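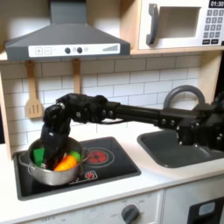 Primix schrieb am 27. August 2026:

> Guten Morgen in die Runde, unsere Broschüre ist zurück, und die feinen grauen Linien haben alle einen rötlichen Saum. Am Bildschirm war das Grau neutral, im Andruck von Tundix auch. Liegt das am Papier (Jornutdale, ungestrichen), oder haben wir bei den Daten etwas verschlafen?

Guten Morgen zurück, und erst einmal mein Mitgefühl! So ein Karton frisch aus der Druckerei, man freut sich, schneidet das Klebeband auf, und dann sieht man als Erstes genau das, was man nicht sehen wollte. Das kenne ich nur zu gut.

Ich tippe auf die Daten. Schaut doch bitte einmal nach, wie das Grau angelegt ist. Wenn es aus allen vier Farben gemischt ist, muss beim Auflagendruck nur ein Werk ein kleines bisschen wandern, und schon guckt an der Linie Magenta heraus. In der Fläche fällt das kaum auf, an einer Haarlinie sofort. Beim Andruck ist es vermutlich gut gegangen, weil der digital gemacht wurde, das ist bei vielen Häusern so üblich. 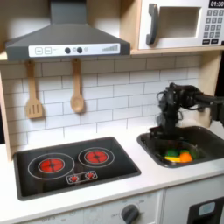 Uns ist das im Juni mit einem Faltblatt für ein Gästehaus in Lü passiert. Zwei Seiten Lageplan, lauter dünne Wege in einem hübschen warmen Grau, und am Ende sah der ganze Hang aus, als hätte ihn jemand mit Himbeersaft nachgezogen. Wir haben dann alles auf reines Schwarz mit Rasterwert umgestellt und neu gedruckt – nicht billig, aber seither ist Ruhe.

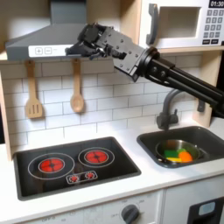 Ganz ohne Haken ist die Umstellung leider nicht. Ein heller Rasterton auf einer sehr dünnen Linie zerfällt gern in Pünktchen, und auf ungestrichenem Papier erst recht. Gerade bei kleinen Zeichen merkt man das, etwa bei einem Plus und einem Minus in quadratischen Umrandungen wie auf der weißen Leiste vorn an der grauen Haube. Solche Umrandungen würde ich lieber etwas kräftiger ziehen und dafür dunkler halten, dann bleiben die Ecken geschlossen.

Zum Papier noch ein Wort: Jornutdale hatten wir bisher in drei Aufträgen, und einen Farbstich habe ich dabei nie bemerkt. Es saugt eben ordentlich, und die Bilder werden dunkler, als man denkt.
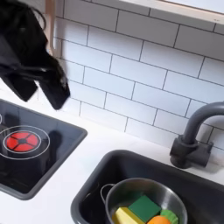 Fragt bei Tundix ruhig freundlich nach, ob sie euch einen Bogen mit Passkreuzen aus der Auflage schicken können. Daran seht ihr mit der Lupe gleich, welche Farbe danebenliegt und wie weit. Ist es wirklich viel, dann würde ich auch über eine Gutschrift reden. Und wenn ihr mögt, schickt mir die Datei direkt, ich schaue heute ab elf Uhr gern hinein.

Herzliche Grüße an alle, die hier so geduldig mitlesen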